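Review: Titholm height-adjustable desk, white top, rounded corners
Posted Jan 22, 2019

I bought this desk in June, so what you read is not a first impression. I waited on purpose. In my experience every desk is good in the first week, and only later you learn where it makes noise and where your knee hits something. English is my second language, so please forgive me if some sentences are a little stiff.

First the short facts. Titholm is the model and Ankrah is the shop where I ordered it. I paid the full price with my own money. I work from home as a translator of technical manuals, and I sit (or stand) at this desk most of the day.
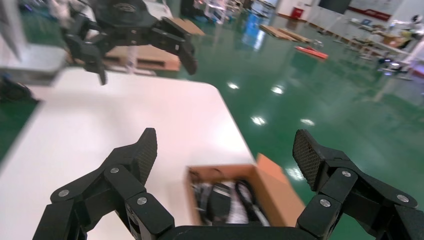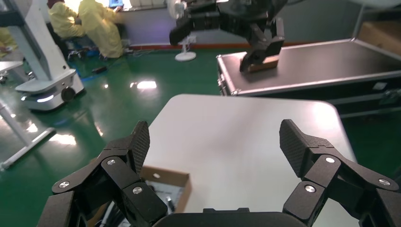
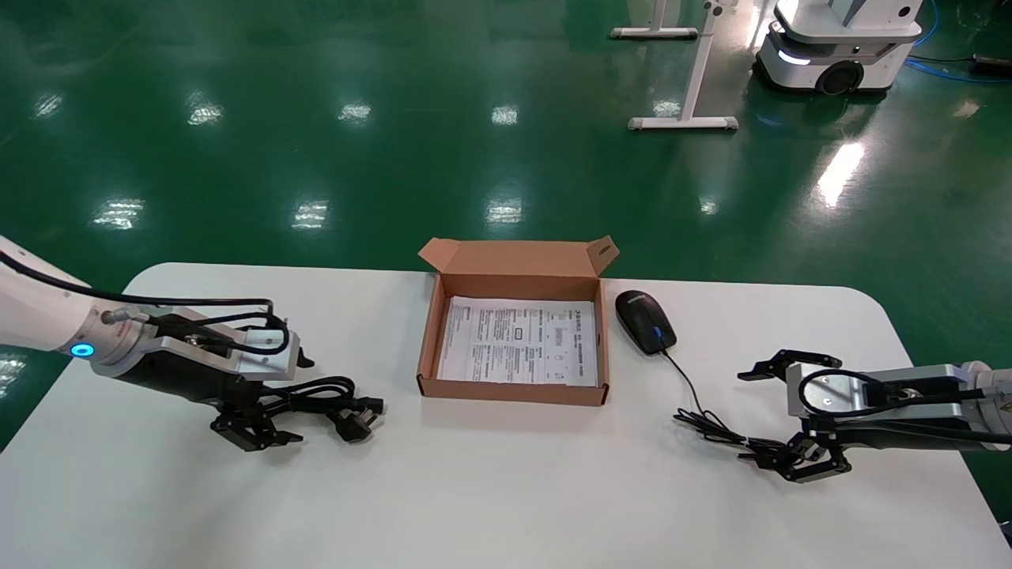
A white top on a table, with a cardboard box on it.

Delivery and packing

The desk came in two packages. The top was well protected, with foam at every corner, and I found no scratch on it. The frame was packed less carefully. One leg had moved in transport and made a hole in its carton, but the leg itself was fine. If you live on an upper floor, ask somebody to help you, because the frame package is heavier than it looks. I carried it up the stairs alone, one step at a time, and my back remembered this for several days.

Ankrah gave me a delivery window of 4 hours and the driver came inside it. He would not bring the packages farther than the street door. This was written in the conditions, so I cannot complain, but I had hoped.

Assembly

The instructions are only drawings, without words. As a person who earns money from manuals, I have an opinion about this. Drawings are fine when they are large and when every screw has its own picture in the real size. In this booklet two kinds of screws look the same on paper, and the difference is only in the length. I used the long ones in the wrong place and had to take the crossbar off again. My advice is to put the screws on a sheet of paper before you begin and write the letter from the bag next to each group.

The holes in the top are drilled already, and all of them were in the correct position. I mention this because my former desk, a Cirum, had two holes which did not meet the frame at all, and I had to drill new ones myself. With the Titholm everything met. You need a Phillips screwdriver, which is not included, and the hex key, which is. The whole work took me one evening, with a pause for dinner.

One more thing that the drawings do not show. Turn the desk on its feet only when the cable of the motor is fixed. Mine hung free and I almost stood the leg on it.

The top

I chose white because my room looks to the north and is dark in winter. For this purpose it was a good decision. The room feels larger and I switch on the lamp later in the afternoon than before. But white asks for more cleaning. Coffee rings come off easily with a wet cloth if you do it the same day. Ink from a ballpoint pen needs some alcohol. There is one blue line near the front that I found too late, and I think we will now live together.

The rounded corners are the detail I like most. With the Cirum I had a sharp corner next to the door and I hit my hip on it every week, I do not exaggerate. Now I pass by without thinking. Also my forearms rest better on the front edge, which is a little soft in shape. If you write long hours you will feel the difference.

When the window is on the side, some light comes back from the surface into the eyes. It is not strong, but if you are sensitive, take a desk pad. I use a gray felt one.

Going up and down

The motor is quiet. I can move the desk during a telephone call and the other side does not hear it, or they are too polite to say so. There are 4 memory buttons and I use 2 of them, one for sitting and one for standing. The buttons are small and all feel the same under the finger, so in the beginning I sent the desk up when I wanted it down. After a month the hand knows.

In the low position the desk is completely firm. In the high position it moves a little from side to side when I type fast – not enough to disturb me, but I can see it in a glass of water. I tightened all the screws again in autumn and it became better. A taller person, who must raise it more than I do, should try it in a shop first if this is possible.

The first weeks I stood too much, because I wanted to use what I had paid for, and my feet hurt. Now I stand for 15 minutes after each chapter of a text and then sit again. I am not a doctor and I cannot tell you if it is healthy. I can only say that I am less tired at six o'clock.

Cables

This is the weak point. Under the top there is a metal tray, but it is narrow and short, and the power strip I own did not fit in it. I bought another strip. The tray is also open at both ends, and when the desk goes up, anything heavy wants to slide out. I closed the ends with hook-and-loop tape. For a desk in this price class the maker could have thought about it one evening longer.

Customer service

I had to write to them once, when the cap of one foot was missing from the bag. The answer came after two days from the office in Prarnovthorpe. They sent me a full set of caps and not only one, without asking for a photo or for the receipt. So now I have spare caps, if anybody needs them.

What I would change

The tray, as I said. The booklet should have at least a few words in it. And I would like the option of a deeper top, as the one I have is just enough for a screen, a keyboard and an open dictionary, and when a second dictionary joins them, something must go to the floor.

For whom is it

If you share the desk with another person of different height, the memory buttons alone are worth the money. If you always sit, I would buy a simple desk and keep the difference, which at Ankrah was over 100 dollars when I compared. I would buy the Titholm again, in white again, and I would order the wider tray from another maker on the same day.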